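Bench Cell Inspection Checklist -- Two-Arm Tabletop Stations
Form 423, Fendalov Automation Lab
Station: Eltari 32
Inspected by: Leonidas Lazaridis
Reviewed by: Ghazal Farahani
Date: 11/6/20

Scope
Covers tabletop stations with two arms mounted to a shared frame, used for household object handling. Floor-standing arms and mobile bases are on Form 1036. Mark each item OK, Fix, or N/A. A station with an open Fix item in Section 1 stays locked out until the item is closed and initialed.

Section 1. Power and stop circuit

1.1 Emergency stop within reach of the operator's normal position. OK
1.2 Emergency stop drops motor power to both arms. OK
Comment: Tested separately from each operator position. Arms sagged slightly on power loss. Keep hands out from under the links during this test.
1.3 Restart requires a deliberate reset. OK
1.4 Main power labeled with station number. Fix
Comment: Label has the old number. Replace.

Section 2. Frame and mounting

2.1 Frame rails tight, no movement at corners under hand load. OK
2.2 Arm base bolts at marked torque, witness marks aligned. Fix
Comment: One witness mark on the right base is out of line. Bolt was retightened and needs a new mark. Recheck after one shift.
2.3 Mat flat and secured, no curled corners. OK
2.4 No sharp edges on rail ends. OK

Section 3. Work area and objects

3.1 Only objects on the task sheet are on the mat.
3.2 Forks and other pointed items laid flat before motion is enabled.
3.3 No glass or thin ceramic unless the task sheet calls for it.
3.4 Arm cables clear of objects and of the other arm's path.
3.5 Floor next to the station clear of loose cable.

Items 3.1 through 3.3 are checked against the task sheet with the objects laid out and the arms stopped. Items 3.4 and 3.5 are checked from the operator's side and again from the far side of the table.
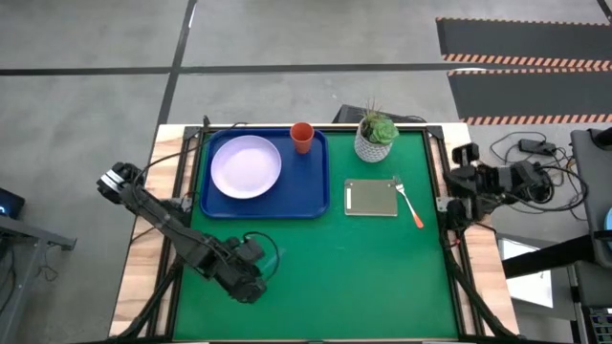
Does the work area have to be checked again if only one object is changed?
Repeat 3.1 through 3.4 for any change to the layout, including a single object. Sections 1 and 2 do not need to be repeated unless a cable, bolt, or rail was touched.

Comments on Section 3: Fork is flat on the mat beside the small board. The left arm has a cable looping out from a joint and over the mat. Record 3.4 as Fix and shorten the loop, but leave enough slack for full wrist rotation. Cables and a power adapter are on the floor to the right of the table. Record 3.5 as Fix. Route them along the wall side and cover any run that crosses a walkway. Items 3.1 through 3.3 OK.

Section 4. Motion limits

4.1 Software limits loaded and match the station drawing. OK
Comment: Drawing 1239, current revision.
4.2 Speed limit set to the reduced value whenever a person is inside the floor marking. OK
4.3 Arm-to-arm collision check enabled. OK
4.4 Grippers open and close fully with no load. OK
Comment: Slight noise from the right gripper on closing. Not a Fix item -- note it at the next service.

Section 5. Records

5.1 Task sheet posted at the station. OK
5.2 Previous inspection form on file. OK
Comment: The October form has no reviewer initials. Returned to Farahani.
5.3 Operators on the current training list. Fix
Comment: Two names from the Zikilar group are missing their refresher entry. They may observe but may not enable motion.

Disposition
Section 1 has one open item, the power label at 1.4. Station remains locked out until it is replaced. Items 2.2, 3.4, and 3.5 are to be closed before the next run. Item 5.3 goes to the training file.

Reviewer note (G.F.): Agree with the above. For 3.4, use the cable clips from the Beltrán kit. Adhesive ties let go after a few weeks on these arms and should not be used on any moving joint.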